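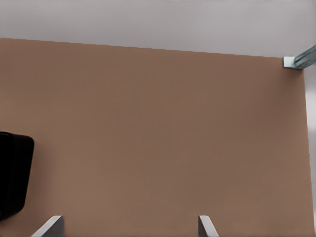 We got to the Gralbridge paper mill a little after the doors opened and there was already a queue for the first tour, so we put our names down for the second and had a look at the yard. The mill sits on the river below the old bridge, with the bale store on one side and the offices on the other. Parking is on the road. There is a bus from Miltholm but it stops at the top of the hill.

The open day was held on April 14, 2019. It used to be in January, when the machines were shut down for repairs, and Celeste Quiroga, our guide, said hardly anyone came.

## The bale store

Everything the mill makes starts as waste paper. It comes in by lorry as wired bales, mostly shop boxes, and is stacked under a long roof that is open at both ends. A bale weighs 500 kilos. The ones nearest the door had been rained on and Celeste said the mill pays less for those, as it doesn't want to buy water.

## The pulper

This was the loudest part of the visit. Ear plugs are handed out at the foot of the stairs and you do need them. The bales go up a belt and drop into a tank of warm water, where a rotor breaks them down into something like thin porridge. Tape, staples and bits of plastic are pulled out on a thick rope of rubbish they call the ragger tail. We watched a length of it being cut off and dropped into a skip. The smell is damp and a bit sweet. My coat still had it the next morning.

## The machine hall

Visitors walk along a raised gangway on one side, in groups of 9 at most. The wet end is open, so you can see the pulp spread out on the moving mesh. After that it goes under hoods to dry and you see very little until it comes out as brown board on the reel. Joaquín Ibarra, who runs the late shift, let us feel samples of three weights. I couldn't tell the lighter two apart.

The hall is hot. Leave your jumper in the car.

## The test room

My favourite part, and the quietest. Small squares are cut from each reel and crushed, burst or left standing in water. Aldana Lagos burst one for us and wrote the result in a book. The visitors' sheet on the wall said reel 706, the one she was working from, was for a box maker called Srour.

## Practical notes

- The tour takes an hour and a half with a lot of steps.
- Flat, closed shoes only. A man in front of us was turned away in sandals.
- Children under six can't go into the machine hall.
- Tea and rolls in the canteen, cash only.

We walked back to Miltholm along the river path, which was muddy as far as the weir and fine after that.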